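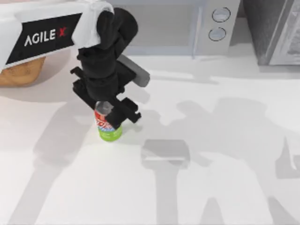
23 Sep 2022

Equipment plan for the kitchen bench cell, second go. Conceição Carvalho wants a figure she can put in the spring budget, so I've stopped tinkering with the sim and spent the morning on quotes.

Where we are. The bottle pick runs in the simulator with two arms loaded, though only one of them does any work on the bottle. The other is parked and mostly throws shadows over the table. We own neither arm. The question is whether we buy one or two, and what has to come with them.

Quotes in hand:

Drerkano: arm, gripper and wrist camera as a set. Lead time 3 months. Price holds until the end of the quarter. They'll do a discount on a pair but wouldn't put it in an email, so I'm treating it as no discount until they do.

Bruvdale: arm only, cheaper, gripper extra. Asked them twice in July for the payload with a gripper fitted and got the bare-arm number back both times. Asked again today.

Baptista: second-hand, one arm, no controller. Not keen. Left it on the sheet so we can say we looked.

Bench. I had put the bench down as nothing because we have the old one from the wet lab. Measured it again and it won't do. It is 116 cm wide, and once there's a microwave along the back and a base at each end, the reach in the middle gets silly. In sim the table is as big as you like and I'd got lazy about it. Need to price a wider top, white if we can get it, matt if possible. A glossy one will upset the depth camera.

Props. The sim has a microwave with two round knobs at the back, and a dark grey unit next to it. For real we need a microwave of that sort, with knobs and no touch panel, because turning a knob is on the task list for later. Cheapest thing in the shop will do. The door should open towards whichever side the working arm is on, check before buying. Nothing needed for the grey unit yet, a painted box would stand in.

Bottles: the plastic drinks bottle in the sim is clear at the top, which is where the fingers close. Clear plastic is easy in a render and a pain with a real depth camera. Put down a small sum for a mixed crate of bottles and a roll of matt tape. Comes out of consumables, keep it off the capital sheet.

Gripper. Spare fingers are the bit I left out last time. The forked tips are thin and we will break some. Drerkano sell them in pairs, so budgeting 2 spare pairs in year one. Could print our own for rough work but I'd want the proper ones for anything we measure.

Cable and cloth cover over the wrist joint: the model has a white wrap there. Not listed on either quote. Ask whether it's an option or whether we sew something.

Other lines still blank:
- emergency stop and a guard rail on the corridor side
- power, Brurkus to quote for another double socket behind the bench
- a PC that isn't mine
- training, roughly 3 days if Drerkano come to us
- insurance, Conceição to ask

One arm or two. My view is buy one now with a bench wide enough for two. Everything on the list for the first half year is single-arm apart from opening a bottle, and that can wait. If the pair discount turns up in writing and it's decent I'd change my mind.

To do Monday: chase Bruvdale, ring the bench people, ask Drerkano about the wrap and for the finger price as its own line. Save today's sim set-up with the camera where it is, I want the same view when we lay out the real bench.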